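Larden office gallery - the new room, blinds up at last

Posted 2018-11-13

Quick gallery before everyone clears out tonight. We've been in the Larden building over a month and people keep asking what the place looks like, so, pictures. Captions are short, I have a stack of boxes behind me and the van comes back at four.

Basics first. Room 16, second floor, used to be Grondlow's before they moved across the street. Floor plan says 409 square feet, feels bigger with the desks pushed out. The total for blinds, chairs and delivery came to $3,463, and yes that is more than we said in the spring. Stituvura did the blinds. Chairs came second hand from Fallahi, $125 each, two more on order.

Got the blinds closed for the afternoon. White horizontals on the big glass partition, same again on the narrow pane beside it. White desk on thin metal legs, black mesh-back chair, a pair of black monitors over toward the right wall. Window on that side has its own blinds.
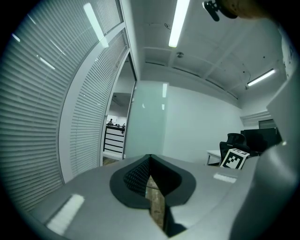 Joon-young Wi wrote in to ask if we'd thought about frosted film for the glass instead, as slats collect dust like nothing else and somebody has to wipe every one of them. Their old place had blinds on all the inside glass and after one winter they were gray.

Fair point. We did get a quote for film. Problem is you can't open film - and most mornings we want to see into the hallway and have people see in. Closed for calls, open the rest of the day, thats the plan. Dusting goes on the Friday list... well, the end of the week list, whoever is last out. Microfiber glove works better then a cloth, Chang-ho Won lent us his and is not getting it back.

Still to do:
Second desk, same legs if they still make them
Cable tray, the long one
Something for the walls, no posters please
Label the light switches
Coat hooks. Before December or we'll be piling jackets on the chairs

More when the other chairs get here. If you want the measurments for the blinds send me a note, I have them written down somewhere, probably on the back of the Stituvura invoice.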